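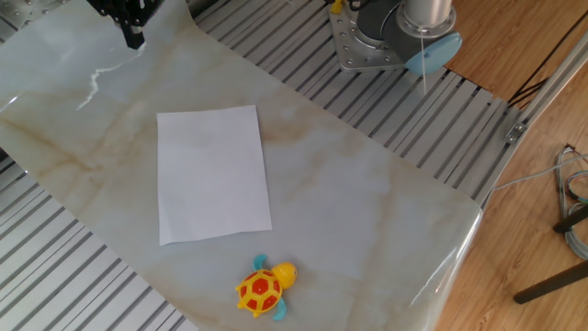

List: small-press-tech
From: Tanner Friesen
Date: February 23, 2018
Subject: Re: Duplex misfeeds on the second pass, winter only

Jingyi Zhong wrote:

> We run short booklets on the Indov in the back room of the MacDonald
> building. Stock is the Wenberg uncoated text, 85 gsm, bought in cartons
> of 2,000. Since the second half of January the first side prints fine
> and the second side jams at the registration rollers, usually in the
> first part of the stack. When it does go through, the image is skewed
> and the back no longer lines up with the front at the outer margin.
>
> Things I have tried: new pickup rollers, a different tray, fanning the
> stack, flipping the stack. Flipping helps for a few sheets. The service
> counter read 3,283 when I changed the rollers, so they are hardly worn.
> The same setup ran all last summer with no trouble. The room hygrometer
> shows 19 percent, which I assumed was the hygrometer being broken.
>
> Is this a paper problem or a machine problem? I would like to know
> before I pay for a service call.

Jingyi,

I would believe the hygrometer until you have a reason to doubt it. A heated building in winter can get that dry without any help, and the rest of your symptoms fit. I would treat it as a paper problem first and leave the machine alone for now.

Some background, then a procedure.

Uncoated paper takes on and gives up water according to the humidity of the air around it. Fibers swell and shrink mostly across their width and very little along their length. Most of the fibers in a machine-made sheet lie in the grain direction, so the sheet changes size mainly across the grain. If both faces lose water at the same rate, the sheet gets a little narrower and stays flat. If one face loses it faster, that face shrinks first and the sheet curls toward it, with the axis of the curl parallel to the grain.

The fuser on your Indov does this to every sheet. The first pass drives out water unevenly, and the sheet comes out with a curl. In a normal room it picks the water back up while it sits in the output tray. At 19 percent it has nowhere to get it from, so you load the second pass with paper that is still curled and still short of water. A sheet with a lifted corner meets the registration rollers at the wrong height. Sometimes the rollers pull it in crooked and sometimes they don't pull it in at all.
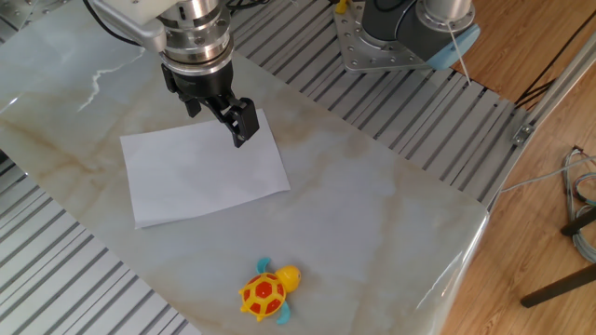 The margin drift is the same effect measured differently. The sheet is smaller on the second pass than it was on the first. You can adjust the back image to match, but the adjustment will be wrong again as soon as the weather changes, so I would leave the registration settings where they were last summer.

Static is the other half of it. Dry paper holds a charge and sheets cling together, which gives you double feeds near the top of the stack. Fanning helps for a minute and then stops helping.

What I would do, in this order:

1. Find the grain. Cut two strips from the same sheet, one in each direction, hold them together at one end and let the other ends hang. The strip that droops more is cut across the grain. Write the result on the carton. Cartons from different orders can differ even under the same product name, and the label doesn't always say.

2. Check for curl before the paper has been anywhere near the machine. Open a fresh ream, take one sheet from the middle, and lay it on a hard, level surface. Look at all four corners. Turn the sheet over and look again. Leave it there for ten minutes with the rest of the ream still wrapped and repeat. If it was flat at the start and has lifted at the end, the room is doing it. If it was curled when it came out of the wrapper, call the supplier.

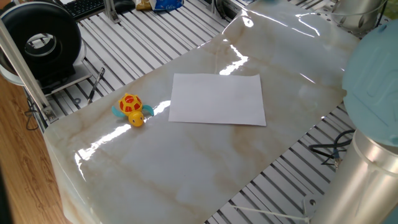
3. Print side one only on a short stack and repeat the check on those sheets. Mark the leading edge in pencil so you know which way the sheet went through. Compare the height of the curl with what you saw in step 2. I would expect it to be clearly worse, and toward the printed side.

4. Let half of that stack rest in a closed plastic bag overnight and leave the other half in the open tray. Run both through side two the next day. The bag evens out the moisture within the stack and keeps the room from taking more. If the bagged half runs better, you have your answer and can cancel the service call.

5. If both halves jam equally, go back to the machine. Look at the registration clutch and the guides in the duplex path before anything expensive.

On fixing the room: we had the same trouble in a smaller space and bought an Adton evaporative humidifier, the 9 liter tank. It holds us at 40 percent with the door shut. I would avoid the ultrasonic kind unless you plan to feed it distilled water. Ours left a fine white mineral dust on everything, including the scanner glass and the inside of the paper trays. Put the unit well away from the stock shelves, and don't aim the outlet at the printer.
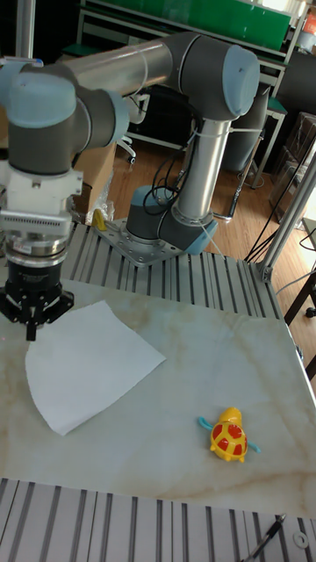 Go up slowly. Paper that has been sitting at 19 percent and is suddenly at 45 gets wavy edges, because the outside of the stack takes on water before the middle does. Wavy edges feed as badly as curl. Keep reams wrapped until the day you need them, and give a carton that came in off a cold truck a full day in the room before you open it. After that a few points up or down won't matter much.

Two smaller items. Many printers have a paper type setting that changes the fuser temperature. If yours is set to heavy for this stock, set it to plain and check that the toner still holds when you rub it with a thumb. Also, if the cartons turn out to be grain short for your layout, ask Wenberg whether they can supply the same sheet grain long. For a folded booklet you want the grain parallel to the spine anyway, and the folds crack less.

Please post the results from step 4 either way. The last thread on this stopped before anyone reported back, and the archive search brings it up first.

Tanner Friesen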